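Boards and Tables at Utimstead: Gallery

The upstairs room at Utimstead was refitted over the summer and came back into use in August. This page covers the furniture, the curtain and the square white boards. Vittoria Melis chose most of the fittings and Tarık Ertürk did the joinery. Click on any heading for the larger version.

The old tables
Brown tops with a high varnish. They had been in the building for years and were sound, but the glare from the side windows made it hard to read anything laid on them.

New tops
The replacement tops are dark grey and came from Sartori. The price was 170 each, including delivery to the ground floor. Getting them up the stairs was left to us, and Remo Dal Bello took the banister off to do it.

Legs and fixings
We kept the old legs. Two needed new feet, and one table still has a slight lean towards the door — a folded card deals with it for now.

The curtain rail
Fitted by Wilson Cabrera in an afternoon. The wall is older than the rest of the room and the first set of plugs pulled straight out, so the brackets are now fixed to a batten.

The curtain
Black, from Fomine, and heavier than we had expected. It cost 115 with the hooks. It hangs behind the work table and hides the shelving, the spare chairs and the radiator pipe. We asked for a longer drop than we needed and Kanyarat Jitpraphai took up the hem.

Storage rack
Built from the offcuts of the old tops. The boards stand upright in it with the marked side facing left. Please put them back the same way round.

Board on the table
A square white board with its markings face up, on one of the dark grey tops with the black curtain behind. 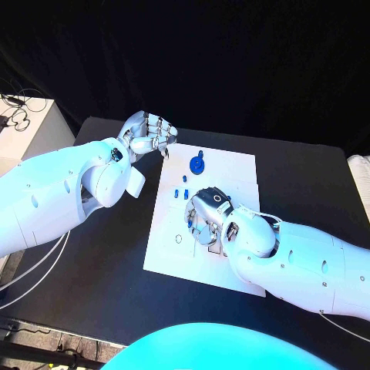 The boards are wiped down at the end of each session with a damp cloth and nothing stronger. A spray cleaner from Wirow was tried on an old one in the spring and it took the edge off the printing, so that bottle has gone back under the sink.

Spare boards
Kept flat in the bottom drawer with paper between them. A replacement is 110, and the order has to go in before noon if it is to come with the next delivery.

Still to do
The door needs planing and the side windows want a blind — Tarık has measured up for both. More pictures will be added when the work is finished.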